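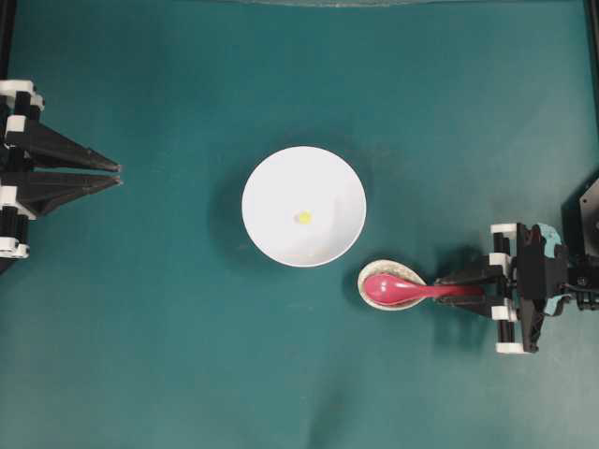
Ticket: Right gripper loses spoon during bead scoop
Site: Clorkham, bench cell
Opened by: Mekdes Gashaw
Status: Reopened

Monday, 9:40
Reopening this. It was closed last week with the note "resolved by recalibration" and I don't think it was. Setup hasn't changed: white bowl on the teal cloth, one yellow bead in it, pink spoon in the right gripper, left gripper open on the other side of the bowl. The spoon still turns in the fingers when its edge meets the bowl wall. Out of 60 scoops this morning the log marks 27 as "grip lost". The old ticket says the fault was gone. Gone after how many runs? I can't find a number anywhere in it.

10:15
Reply from Ornard support: please raise grip force to 700 on the controller scale and rerun.

10:50
Did that. The spoon turned anyway, and the handle now has a flat spot where the fingers bite. I've put the force back. The handle is smooth plastic and it is held sideways by two narrow fingers, so I'd expect it to roll whatever the force is. Please don't send me that setting a third time.

11:30
Ornard asks if the bowl is moving. I put tape marks on the cloth around the base. It didn't leave them in the next ten runs, and the spoon slipped in four of those.

13:05
Something worse. On 2 of the slips the arm did not stop. It logged "grip lost" and finished the scoop path anyway, with the spoon pointing down. Baloyi's safety sheet says the arm halts on that flag. It does not halt on ours. Has anyone tested this on the Mutura build, or was the line copied from the old manual?

14:20
Ornard says the halt is "on by default". I read our config file. The line isn't there at all, so whatever the default is, it isn't doing anything here.

15:10
Added the halt line by hand and pulled the spoon loose with a string, five times. Arm stopped each time. That is five tries with a string, so I'm not calling it fixed.

Still open:
- Grip slip, cause not found. Want to try a rubber sleeve on the handle.
- Missing halt line. Need Ornard to say which builds shipped without it.
- Cell stays at slow speed with the guard shut until both are answered.

Please don't close this without run counts.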